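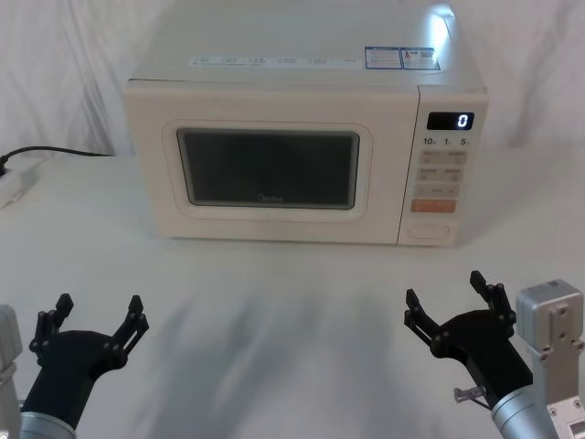 Kompakte Mikrowelle in Cremeweiß mit orangefarbener Starttaste

Lesezeit: 2 Minuten

Wer eine kleine Küche hat, kennt das ja: Jedes Gerät will seinen Platz, und schön aussehen soll es bitte auch noch! Bei uns im Laden Porkden steht diese cremeweiße Mikrowelle mit ihren runden Ecken deshalb ganz weit vorn - sie macht sich auf einem hellen Tisch einfach wunderbar.

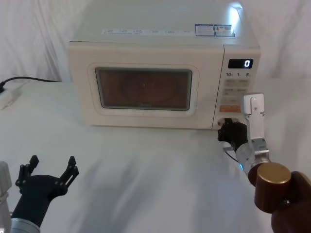
Bedienung

Gleich unter der schwarzen Anzeige stehen 10, 1 und 5 für die Zeit, darunter folgen die übrigen Tasten, und die orangefarbene findet man auch morgens vor dem ersten Kaffee (wir haben das ausgiebig erprobt). Auf der Glasscheibe steht klein "Midea".

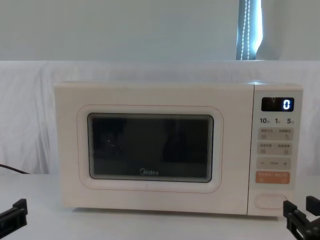 Lieferung und Preis

Das Gerät kostet 186 Euro und ist in 7 Tagen bei Ihnen. Fragen zum Aufstellen beantwortet Jaruwan Sombatkul gern und ausführlich - rufen Sie ruhig an oder kommen Sie auf einen Tee vorbei!

Kontakt | © Porkden | Nach oben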